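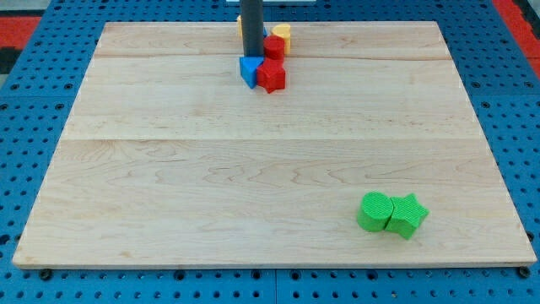
Who decides what goes wrong with the dryers first, the residents or Nivico?

Nivico does, as building manager, but residents have to report the fault in writing before anyone gets sent out.

Search this site Enter keywords Go

Ledier Court residents meeting – minutes
19/06/2018, ground floor lounge
In the chair: Lensa Hadgu
Notes: Alfie Crabtree

Started late, door code problem again. Good turnout anyway. Apologies read out, list is with Lensa.

Last minutes
Agreed with one fix. The hallway carpet on the second floor was cleaned in April, not "is due to be cleaned." Matters arising all covered below except the mailbox keys, which are done.

Laundry room
Long item, most of the evening.

Lensa went over where we are. Two dryers out of action. One trips the breaker when it's on high, the other runs but no heat. The washers are fine except the one by the window that walks during spin. Harnau came out and looked, left a written quote for repair and a separate one for replacement. Both were passed round. Repair is cheaper now, but the tripping dryer is old and the Harnau guy said parts are getting hard to find.

Discussion, in no real order:
– Fix both and see. Some support.
– Replace the tripping one, fix the other. More support.
– Replace everything and go to card payment. Lively. People upstairs like it, others said they don't want another card to lose. Also who keeps the money on the card if you move out.
– Somebody asked if the lint duct was ever cleaned. Lensa doesn't know. Alfie doesn't know. Nivico say it's on their yearly list but couldn't show a date for it.
– Duct should be looked at before any money is spent on machines. Agreed by pretty much everyone.

Show of hands on replace one, repair one: carried. Card payment put off until we have prices in writing.

Hours came up too. Noise complaint from the apartment right over the laundry room, late spin cycles, buttons and zippers in the dryer. Asked for a ten p.m. finish. Shift workers objected – fair point, they can't do laundry at dinner time. Settled on last load started by nine thirty, trial only, look at it again next meeting. Notice to go up in the laundry room and by the elevator.

Laundry left in machines. Same argument as always. Rule stays: wait a bit, then move it to the table, folded if you're feeling kind, never on the floor. Please do not put anyone's wet stuff on top of the boiler cupboard, it drips down behind.

Heating and hot water
Hot water slow to arrive on the top floor in the mornings. Filali have been twice. First visit they bled the system, helped for a while. Second visit they think it's the circulation pump and want to change it. Nivico have to approve, and their approval has been "this week" for a while now. Lensa to call instead of emailing.

Question about whether the pump work means no water for the day. Filali told Lensa it would be hot water only, cold stays on. They'll give notice. She asked for two full days' notice and they said ok to that, she'd like it in writing.

Radiator in the lounge is stuck on. It was very warm in here tonight. Alfie turned the valve and it came off in his hand, so add that to the list for Filali.

Trash and recycling
Flattened boxes please. Bins were full well before pickup again and the overflow ended up beside them, then the rain got at it. Nivico asked if we want an extra recycling bin, there's a monthly charge. Mixed feelings. One view is that the bins are big enough if people break down the boxes, other view is that people have been told this for years and it hasn't happend.

Agreed to ask for the extra bin for a trial and see what it does to the service charge before saying anything permanent.

Mattress by the back gate – still there. Not from this building as far as anyone knows. Nivico to arrange pickup.

Front door
Code stopped working on the night of the storm and has been funny since. Works if you press slowly. Delivery people give up and leave things with the ground floor, who are tired of it. Nivico's contractor is supposed to swap the keypad. New code will go out by letter only, under the doors, all 51 apartments. Don't post it in the group chat. Don't write it on the wall by the intercom either, somebody did this last time.

Door closer also needs adjusting, slams hard enough to hear on the third floor.

Bikes
Racks full. A few bikes have flat tires and clearly haven't moved in a long time. Plan is paper tags on all of them, you take yours off if the bike is in use, whatever's still tagged after the notice period gets moved to the storage room. Not thrown out. Asked about kids' scooters, same thing, tag them.

Request for a pump chained to the rack. Cheap, agreed, Alfie to buy.

Yard
Planters look good, thanks to the first floor for the watering. Hose leaks at the tap end, needs a new washer. Request to put tomatoes in the sunny planter – fine, no objections. Barbecue question again: lease says no open flame within range of the building, Nivico confirmed electric grills are ok if you bring them in after. Extension cord across the path is not ok.

Two dogs off the leash in the yard, complaint from a resident with a small child. No names given at the meeting. Leashes on please, it's in the house rules.

Actions
Lensa – call Nivico re pump approval, lint duct, keypad, mattress
Lensa – tell Harnau which option we picked, but hold the order until the duct has been looked at
Lensa – get the notice period from Filali in writing
Alfie – laundry hours notice, laundry room and elevator
Alfie – bike tags, bike pump, hose washer
Alfie – lounge radiator valve to Filali's list
Nivico – price for card payment, in writing
Nivico – extra recycling bin, trial

Any other business
Light out on the back stairs, bottom landing. Reported tonight, Lensa took a note.
Lost: one gray kids' rain boot, left foot.
Parcel for a former tenant in the lounge cupboard, returning to sender unless someone has an adress.
Window cleaning – a couple of people asked when. Nivico haven't said, will ask with the rest.

Next meeting same room, date to be confirmed by letter. Please bring your own mug, there weren't enough.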